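Writing for Radio, Unit 3: Getting the Interview
Notes to go with the evening session, 11 December 2021

I promised I'd type these up because half of you were scribbling so fast you missed the clips, so here we go.

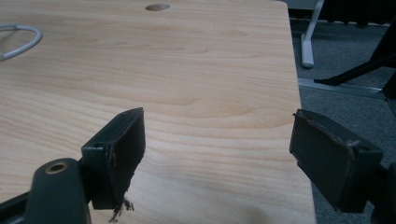
We left off with the question of what you say in the first minute. My answer is: as little as you can get away with. Say hello, say your name, ask them what they had for breakfast so you can set your levels, and then ask something they can answer without thinking. I still use "How did you get here today?" and I've had some wonderful tape out of it. Devendra Lodhi got a whole story about a missed ferry at Havberg that way, and it ended up being the top of his piece!

Open questions and closed questions

You know this one from school, but it's harder with a microphone in your hand. "Were you scared?" gets you a yes. "What was going through your head?" gets you a sentence, and if you keep quiet after it, probably a second sentence that's better than the first. Closed questions do have a use – when you need a fact nailed down (a date, a spelling, who was in the room), ask it flat out and get the flat answer.

Please don't ask two questions at once. I do it myself when I'm nervous. The guest will answer the easier one and you'll forget the other.

Keeping quiet

We listened to the Skomville bakery interview twice, once the way it aired and once uncut. In the uncut version Josefien Van Dijk waits 4 seconds after the owner says "and then we sold it." Four seconds feels like a month when you're the one waiting. Then the owner starts talking about her father, and that's the part everyone in class remembered. Nod, keep looking at them, and keep your "mm-hm" to yourself, as it'll be all over your recording and you can't cut it out from under somebody's words.

Room tone

Record a full minute of nobody talking before you pack up. I know it's awkward. Babita Gautam asked whether she could just borrow room tone from another day, and you can try, but a fridge or a fan that was humming on one day and not the other will give you away at every edit.

Listen to the room before you start, too. Clap once. If it rings, look for curtains, coats, a couch, anything soft. Parked cars are great, by the way.

Logging

Write down the time of anything you liked, right after you finish, while you still like it. My own log for the Fustuvach story ran to 1,248 words for a piece that went out at 3 minutes, so mine is not the model to follow. A time and a few words is plenty: "12:40, the dog story."

For next time

Interview one person you don't live with. Ten minutes of tape, cut down to 100 seconds, with your own voice out of it completely. Bring the log as well as the finished cut. Trilok Ahuja and Pushpa Pathak are playing theirs first, and if you need to borrow a recorder, email me before you come in.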